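Can a machine tidy up yet? Saturday at the Billura open day 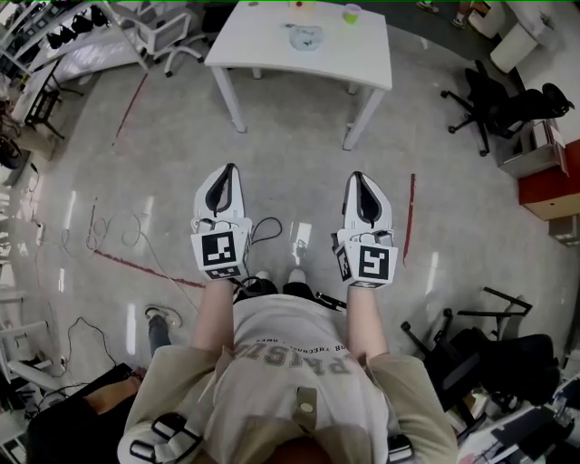
I'd wanted to see the Mullbridge workshop for ages, and it was well worth the trip! The big question on the day was whether a machine can do the dull jobs at home. Fereshteh Parsa, who showed us round, gave a straight answer: some of them, slowly.

Clearing a small table is the job they're working on now. People do it first with a gripper in each hand, over and over, and the machine learns from the recordings. She wants 500 goes at each chore before she trusts the results (they had 100 for bag folding when I asked).

Cups are going well, she told us. Plastic bags are the real pest, as they never sit the same way twice. I had a try with the grippers myself and took 30 seconds to pick up a cup – my hands felt like somebody else's, and I loved it.

Shop shelves come next, with a trial at Daneshvar in September. Tours run until 5 and the tea is free, but bring change for the car park.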